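Cahier d'atelier - 4 février 2023
Objet : visionneuses en carton Domer, commande Zomum

La série de 600 visionneuses a été contrôlée par prélèvement. L'écartement des lentilles est conforme au plan Cutik ; le rabat supérieur reste trop souple et devra passer au carton de 751 g/m². Quyên Bạch a transmis la demande au façonnier Ung.
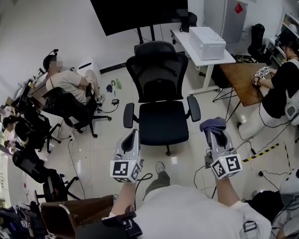 Chaise de bureau noire, sol carrelé clair.

L'application de visite acoustique a été relue sur 7 téléphones. Sur deux d'entre eux, le son spatial se décale à la rotation de la tête - défaut déjà relevé en septembre. La correction est attendue avant le tirage de 1000 exemplaires. Le fichier d'impression du logo demeure à valider par le client.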